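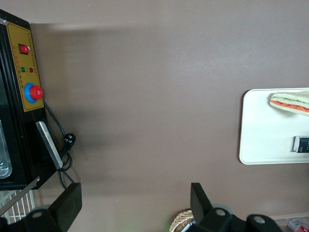
View from the wrist camera. The control box, with its emergency stop, stands at the side of the table.

We went to the Sindton open day on 16th March to look at Plenilia, a snack-order packing kit that Sinden is offering to small canteens and kiosks. Hertta Laitinen and I had both read the data sheet and wanted to see it handle real packaging.

The demo room is on the second floor, past the coffee machine. Onni Riihimäki ran our session and let us stand close to the table. The kit comes as two arms, two-finger grippers with wrist cameras, and a yellow control panel with a power switch, indicator lights and the stop button. The stop button has a blue collar and is easy to find without looking. I would still want a second one on the customer side. Onni told us that is an extra.

Setup at a new site takes one visit, according to Sinden. After that the staff add products themselves. The product list holds up to 1000 items, and the demo system had 234 loaded. Adding one means showing it to the cameras from several sides and saving a grip width. Joni Tuominen from the support team handles the first 100 items for the customer as part of the price.

Most of our time went on a small order, a sandwich and a boxed item on one tray.
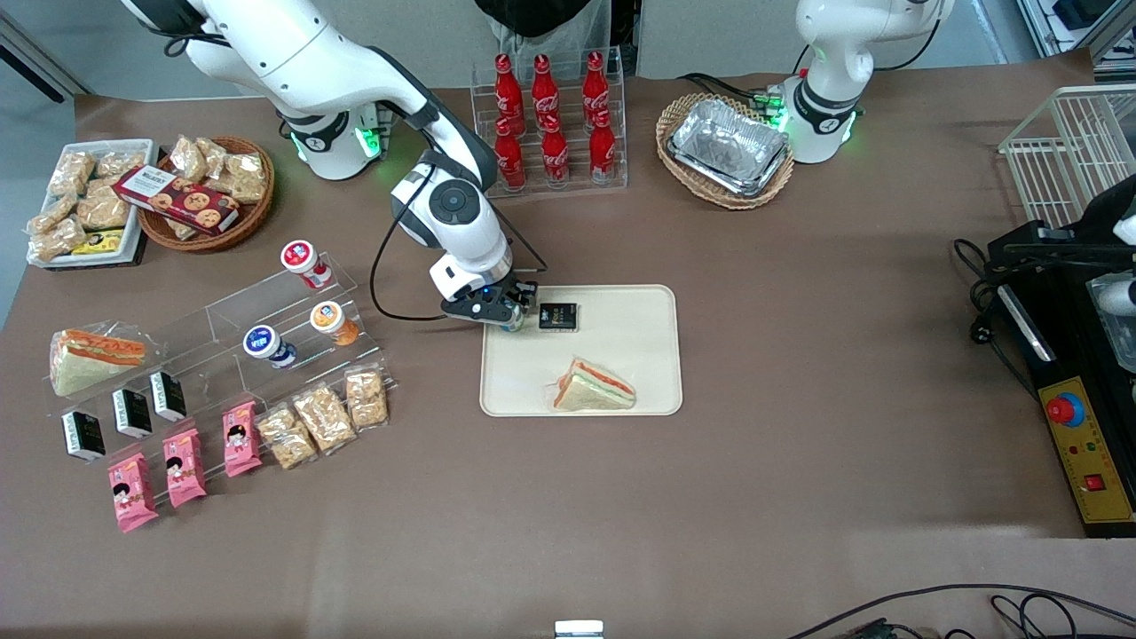

Packing a tray at the Plenilia table, with the black box in the gripper and the wrapped sandwich on the tray.

The stock included bottled Coca-Cola, small cups, bagged snacks and pink snack packets on a stepped clear stand. Hertta asked about soft bags, which give us trouble at our own counter. Onni said thin film is the hardest thing to teach and that new finger pads are due in May.

I asked about cables, as several run across the tabletop. The Delacroix counter, sold separately, routes them underneath. We did not see one.

Prices are by quote only. Yaowalak Pongsiri is the contact for trial rentals, and the shortest rental is 2 weeks. We have asked for one at our smaller site.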